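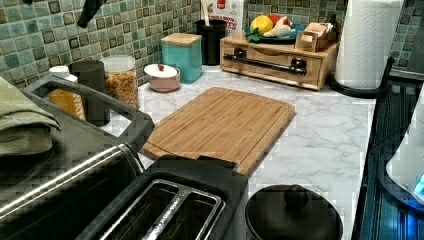

The board, week one

12/11/2019

Filed under: Home diary, Kitchen

Carolina talked me into the bamboo cutting board. She has had hers since March and swears it changed how she cooks. I doubt that. A board is a board. Mine has a shallow groove around the edge for juice, and so far the only thing I have put on it is bread.

What bothers me is where it lives. It takes up the middle of the counter, at whatever angle I last shoved it, and everything else has to make do. The toaster is in front, the pot lid is next to the toaster, and the glass jar has gone to the back against the tile with the little pink pot. I am supposed to oil the thing too, every 2 weeks according to Carolina, every month according to Abílio, who has never oiled anything in his life. I'll believe either of them when I see a board that cracked from neglect.

Paid 42 for it at Plosby. The old plastic one was 11 and did the same job for years, stains and all.

I also read that bamboo is kinder to knives. The next page I read said it was harder on them. Both pages were selling boards.

Tried standing it up against the tile after supper last night and it slid down twice, so it's flat again. Still need to find a hook for the green towel, and to ask Carolina if she wants her granola recipe back. Too much cinnamon.

Older entries
Do I need a second kettle?
Grout, again
The drawer that won't close
Abílio's soup

Home | Diary | Kitchen | Archive | Contact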